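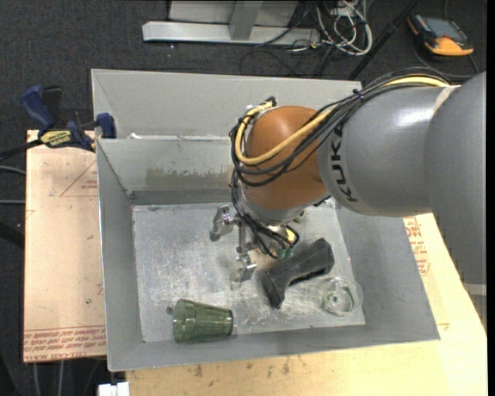
¿Están preparadas las máquinas para recoger la mesa? Estado de los trabajos de clasificación de objetos domésticos

02/06/2025
Por Nneka Danladi, Área de Automatización y Servicios

Buscar en el boletín Escriba su consulta Ir

La Dirección del Instituto ha recibido en los últimos meses numerosas consultas de entidades asociadas sobre la conveniencia de incorporar brazos robóticos a tareas que hasta ahora realiza el personal de limpieza, lavandería, cocina y taller. La pregunta se formula casi siempre en los mismos términos: si una máquina es ya capaz de recoger, ordenar y retirar objetos corrientes sin supervisión continua. El presente artículo resume la posición del Área a la vista de los trabajos realizados en el marco del proyecto Clinina.

Conviene precisar en primer lugar el alcance de dichos trabajos. El proyecto se ocupa de una sola operación, la de tomar de un recipiente metálico objetos sueltos de uso común y depositarlos en otro lugar. Se trata de vasos, tapones, botellas pequeñas y piezas de plástico de forma irregular, semejantes a los que cualquier servicio de comedor o taller de mantenimiento maneja a diario. Una persona adulta resuelve la tarea sin prestarle atención. Para un brazo industrial provisto de una pinza de dos dedos, la misma tarea exige decidir qué objeto se toma primero, por dónde se sujeta y con cuánta fuerza.

Durante la campaña de agosto se registraron 3.804 intentos de agarre, repartidos en series de 400 con objetos colocados sin orden previo. El Área no considera oportuno publicar todavía un porcentaje global de aciertos, dado que los resultados varían de forma considerable según el tipo de objeto y su posición, y una cifra única induciría a error a quienes deban adoptar decisiones de compra.

Sí pueden adelantarse algunas observaciones. Los objetos opacos y de contorno definido ofrecen las menores dificultades. Los vasos transparentes siguen siendo el caso más desfavorable: el sistema de visión confunde con frecuencia el borde del vaso con un reflejo del fondo metálico, y la pinza se cierra en vacío o empuja la pieza. Un vaso tumbado presenta además una superficie curva que rueda al menor contacto. 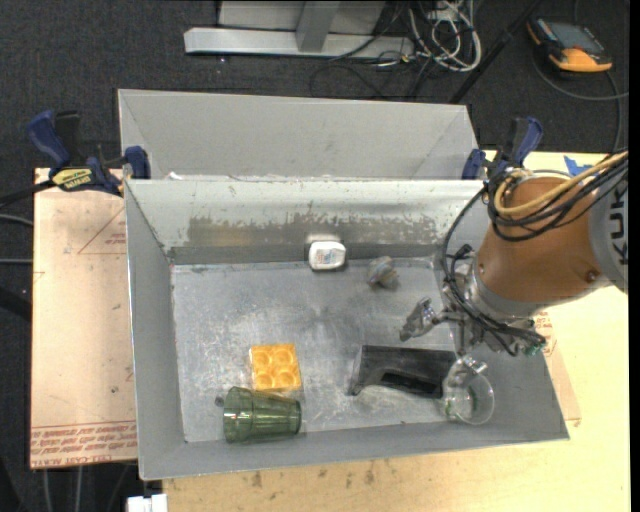 La proximidad a las paredes constituye la segunda fuente de fallos. Cuando un objeto queda junto al borde inclinado del recipiente, el espacio disponible para introducir los dedos de la pinza se reduce, y el programa de control debe escoger entre un agarre incómodo y la renuncia al intento. Las versiones anteriores del programa optaban por insistir, con el consiguiente desgaste de los dedos. La versión en uso abandona tras el segundo intento y pasa al objeto siguiente, criterio que el equipo de Vadia, responsable de la programación, ha propuesto mantener.

Debe señalarse también la cuestión del ritmo. Un operario con experiencia vacía un recipiente de estas características en unos instantes. El brazo trabaja con mayor lentitud, en parte por las limitaciones de velocidad impuestas en el laboratorio por motivos de seguridad. La comparación resulta menos desfavorable en turnos largos y con objetos de un solo tipo, circunstancia habitual en la industria y muy poco frecuente en una cocina.

A juicio del Área, de lo anterior se desprenden distintas recomendaciones según el destino del equipo. En planta, para piezas rígidas y repetidas, la automatización de la recogida puede estudiarse ya con carácter ordinario. En servicios de comedor, residencias y domicilios, donde los objetos cambian cada día y abundan el vidrio y el plástico transparente, se aconseja esperar. Las entidades que deseen no obstante iniciar una prueba deberán prever personal presente en todo momento y un procedimiento escrito de parada.

La empresa Brastura, que colabora en el suministro de pinzas, ha ofrecido un segundo juego de dedos con recubrimiento blando. Su ensayo está incluido en el programa del próximo período, junto con una serie de 500 intentos dedicada exclusivamente a vasos. Los resultados de ambos se remitirán a las entidades asociadas en un informe separado.

Las entidades interesadas en facilitar objetos de desecho para las pruebas, siempre limpios y sin restos de alimentos, pueden dirigirse a la Secretaría del Área. Se agradecerán en particular los recipientes de formas poco habituales, así como las tapas y los tapones desparejados.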